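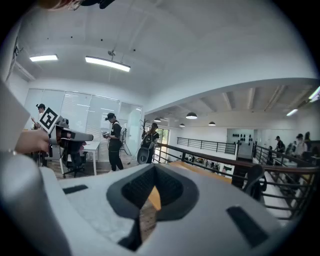

A hand holding a gray gripper, with a second gripper close by.

Chapter 4
Rounding and Estimating

Numbers can be wonderfully exact, and most days we don't need them to be. Suppose 743 people ride the ferry from Fellbridge to Correa one morning in May. The captain's log needs every one of those riders. A friend who asks whether the boat was busy will be happy with "about 700" – and will remember it, too!

In this chapter you will learn to round whole numbers to the nearest ten and the nearest hundred. Then you'll put rounding to work by estimating sums and differences in your head. It's one of the handiest skills in the whole book, and it gets faster every time you use it. 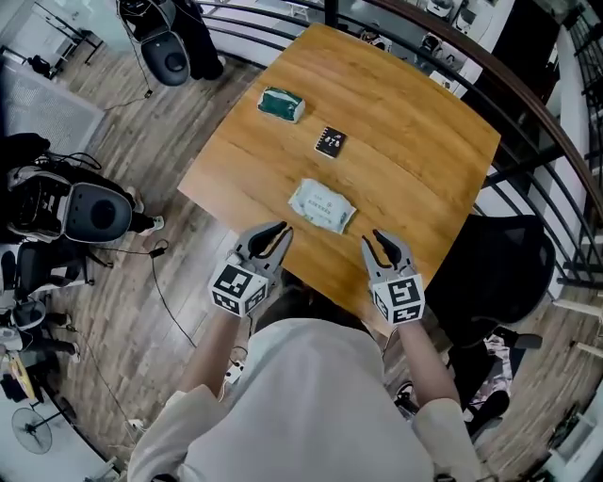 What You Already Know

In Chapter 3 you wrote numbers in expanded form: 743 is 700 + 40 + 3. Keep that picture in mind, as rounding starts with place value. To round to the nearest ten, look at the ones digit. If it is 5 or more, go up to the next ten. If it is 4 or less, stay at the ten you have. So 743 rounds to 740, and 19 rounds to 20.

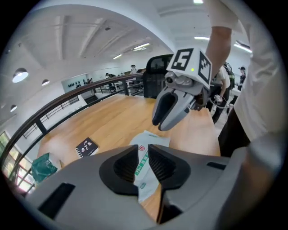 Rounding to the nearest hundred works the same way, except now you look at the tens digit. In 743 the tens digit is 4, so the number rounds to 700. Try 296 – the 9 sends it up to 300.

Words to Know

round, estimate, place value, nearest ten, nearest hundred
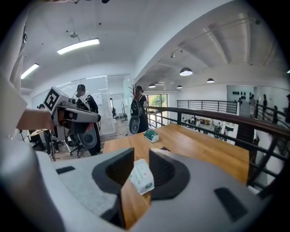 A small paper packet held upright in a gripper.

Warm-Up

1. Round 38 to the nearest ten.
2. Name three numbers that round to 300.
3. Itano Farm picked 212 melons and Beltiteo Farm picked 189. Estimate the total, then add to see how close you came.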